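From: Jin
To: Humside small glass list
Date: February 29, 2024
Subject: Re: Narrow-neck bottles and discs, table layout

On the question raised in the last digest:

> I have the small bottles (narrow neck, round body) and the patterned
> discs out together and cannot settle on a layout. If the bottles go
> on the table they get lost among the discs. If they go on a solid
> riser they look like a shop shelf. Also, do people put one disc under
> each bottle, or keep them apart? And is there any point in a raised
> stand with holes in it, or is that just for draining?
>
> I would also like a plant with them but every time I add one it takes
> over.

Taking these in order.

Riser. I use a white perforated one on short legs. The holes have two practical effects. Light comes through to the table, so the shadow under the riser is broken up and the whole thing looks less heavy than a solid block of the same size. Second, if you rinse a bottle and put it back before the base is fully dry, the water has somewhere to go. On a solid riser it sits under the glass and leaves a ring. The drawback is dust, which collects at the edges of the holes and needs a soft brush. A cloth just pushes it in.

Check the hole size against the base of your smallest bottle before you buy. The base should span several holes. If it is close to the size of one hole, the bottle will rock. I sent one Venda riser back in November for that reason.

Position. Put the bottles in one row along the back edge of the riser and leave the front of it clear. Three is enough on a short riser. With three I put the odd color in the middle and the matching pair outside: sage green, dusty pink, sage green. The other order (two greens together, pink at one end) looks like a fourth bottle is missing.
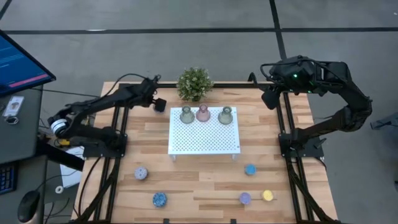 Spacing matters more than people expect with round-bodied bottles. Measure between the bodies at their widest point, since the necks will always look far apart. A gap of 18 mm works for mine. Under half of that, you cannot lift the middle one out without touching a neighbor, and glass this small tips easily when knocked at the shoulder. Lift by the body. The neck is the natural place to grab and also the weakest part.

Discs. Keep them off the riser and do not put them under the bottles. A round patterned disc under a round glass body hides most of the pattern, and a textured face gives the bottle an uneven seat. I spread five over the front part of the table: lavender and white speckle, dark blue mosaic, light blue, purple, yellow. They are not in a line and the gaps are uneven. The only rule I apply is that the yellow goes next to the purple, where the contrast does some work. The light blue can sit off to the side of the riser to link the two levels.

If the table is finished wood, stick felt dots on the underside of each disc. I bought a sheet of 200 dots from Molto and have used maybe a quarter of it. Use three dots per disc. Four will rock on any surface that is not flat, and plank tops rarely are.

Table color. Pale wood is easier than dark for this glass. Sage on a dark top goes gray in the evening. With a planked top, run the row of bottles parallel to the planks. A row that is off by a few degrees shows at once against the lines.

Plant. Put it behind the bottles at the back edge of the table, on the table surface and not on the riser – the height of the riser then hides part of the pot, and the foliage becomes a background. Small and bushy is better than tall. Tiny pale flowers are fine. Anything with strong color will compete with the pink. Turn the pot every week or so or it will lean toward the window and over the glass.

Cleaning. For the insides I use warm water, one drop of dish soap and a spoonful of uncooked rice, shaken gently, then two rinses. Dry upside down overnight. Do not use a wire brush in a narrow neck. Wash the discs by hand if the pattern is set in grout, and do not soak them.

Does anyone have a source for corks to fit these? The Venda size chart skips from too small to too large, and I would like to avoid sanding them down one at a time.

Jin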